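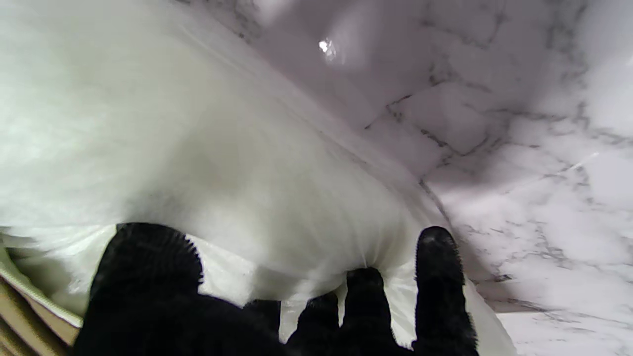
Week 4: Saving, Checkpoints, and the Cost of Dying

Game Systems I, Udley
Instructor: Nam-gil Baek
Lab sections: Byung-chul Jin
Revised 2020-05-12

Last week's notes ended in the middle of fail states, so we pick up there. You should have played Manel through the second bridge by now. If you haven't, most of what follows will still make sense, but you will miss the part where I am rude about the second bridge.

1. What a save does

Three separate jobs get lumped together under "saving," and student projects get into trouble when one feature tries to do all of them at once.

Suspending. The player has to go to dinner. The game should be there afterward.

Recovering. The player has died, or walked into a state they can't get out of, and needs to be put somewhere reasonable.

Branching. The player wants to try being horrible to the innkeeper and then go back to the version where they were nice.

A suspend save costs the designer almost nothing in terms of difficulty. If it deletes itself on load, it costs nothing at all. There is very little excuse for leaving it out, and "it would break the tension" is not one of the excuses. The dinner was going to break the tension anyway.

Recovery is where the design work lives and takes up the rest of these notes. Branching comes back in week 9 with dialogue trees.

2. Vocabulary

Checkpoint: a place or moment chosen by the designer where recovery state is written.

Save point: a checkpoint the player has to use on purpose. Often glows.

Free save: the player writes state whenever they like, possibly mid-jump.

Autosave: the game writes state on a trigger or a timer. We will treat the timer version as a mistake until somebody talks me out of it.

Replay cost: the time between respawning and being back at the thing that killed you. Measured in seconds, with a stopwatch, by a person who is not you. You are too good at your own level.

Lost progress: everything the player had gained that is gone after respawn. Items, map, a long conversation with a ferryman.

Replay cost and lost progress usually travel together, but they don't have to. A game can drop you right outside the boss door with empty pockets (low cost, high loss), or send you back across the whole swamp with everything you picked up still in the bag (high cost, low loss). Students tend to design the first by accident and the second out of spite.

3. The Manel problem

Manel has free saving everywhere except on bridges. The reasoning, as far as anyone can reconstruct it from the manual, is that bridges are supposed to be frightening.

The first bridge takes a careful player 70 seconds. There is one hazard, it is visible from the bank, and if you fall you come up on the near side with your boots wet and your dignity mostly intact. Fine.

The second bridge takes 114 seconds and has its only real hazard in the last few steps. So the player crosses nearly the whole thing, in no danger, in order to reach the dangerous bit, falls, and is invited to cross nearly the whole thing again. By the third attempt the part that was meant to be frightening has turned into a commute.

Two things to take from this. First, the hazard itself is good! Practice it from a save placed right before it (there is a debug key, see the lab sheet) and it's a perfectly nice piece of timing. The distance ruins it. Second, moving the hazard to the front would fix the replay cost without touching the save rules at all. Checkpoint problems are often level layout problems wearing a hat.

Discussion from last term that came up often enough to write down: some people liked the long walk. They said it gave them time to calm down. I think this is a real effect and I also think it wears off quickly. Test it with your own players and write down the attempt number at which they start sighing.

4. Rultutberg and the generous mountain

Rultutberg goes the other way. Every ledge is a checkpoint. Fall off and you are back on the last ledge in under a second, facing the right direction, with the music still going.

The climbs are much harder than anything in Manel, and players describe the game as "relaxing." When the cost of an attempt is tiny you can ask for very precise play, and people will try the same jump forty times and come away pleased with themselves. The designers spent their whole cruelty budget on the jumps.

What it can't do is dread. There is a section near the summit with a storm and a great deal of choir, and it is trying hard to be tense, and it isn't, because the player knows perfectly well that the worst outcome is one ledge down. If your project needs dread, some kind of loss has to be on the table.

Minor point, but facing the right direction matters. Respawning toward a wall adds a beat of confusion to every single attempt. Check the camera on respawn. Half of you will forget, and Byung-chul will find it, since he checks that first.

5. Choo, or the save as a resource

Choo is the train game. You carry a limited number of tickets and every save uses one up. You find more by exploring the cars.

It sounds wonderful on paper. In play, two kinds of people emerge. The hoarder saves once, in the dining car, and finishes the game with a pocketful of tickets and high blood pressure. The spender saves after every door and then meets the conductor with nothing. Each of them thinks the other is playing it wrong, and neither is having quite the evening the designers had in mind.

Limited saves ask the player to make a decision about future danger using information they don't have. An experienced player can guess. A new player is flipping a coin. Choo partly covers for this by changing the wallpaper two cars before anything bad happens, and if you notice the wallpaper the whole system becomes much fairer. Plenty of people don't. I was on my second run.

If you want to use limited saves in your project, you need your own wallpaper. Show it to me before you build anything.

6. Placing checkpoints: working rules

Put one after anything the player did not enjoy. Menus, long elevators, speeches you are proud of.

Put one before a hard fight and after any preparation for it. A player who has spent five minutes sorting potions should not have to sort them twice.

Never write a checkpoint while the player is falling, burning, or being chased. If you use triggers, the trigger must test for this. A save that loads straight into death is the only bug in this course that costs you a full letter grade.

Cutscenes can be skipped on the second viewing. On the first as well, if you can bear it.

Keep at least one older slot. Autosave over a single file is how players lose an entire game to one bad door.

Tell the player it happened. A small icon is plenty. If nothing appears on screen, people will assume it didn't save, and they will walk back to the last place they trusted.

These are rules for a first project and you may break any of them on purpose. Say in your write-up which one you broke. "On purpose" will be checked against the date on the file.

7. A note on measuring

For lab you will log every death with three columns: where, attempt number, seconds to return. Don't log feelings in the same sheet. Last October a group handed in a log of 126 deaths in which the location column said "ugh" for most of the second half, and while I sympathized, we couldn't do much with it.

Graph seconds to return against attempts before quitting. You don't have enough players for the curve to mean anything statistically, so please don't write that it proves something. Look for the one spot that sticks out. There is nearly always one, and it is nearly always the room its author likes best.

For lab

Bring a build of your level with checkpoints that can be switched off individually. A text file with ones and zeros is fine.

Run two testers from another group, one with all checkpoints on and one with every second checkpoint off. Don't tell them which they have. Don't help. Sitting on your hands is permitted.

Hand in the death log plus one page on a single checkpoint you moved as a result, with the old and new positions marked on your map.

Reading for next week is the chapter on inventory limits. It is long and the author is very fond of weight systems. Skim the second half.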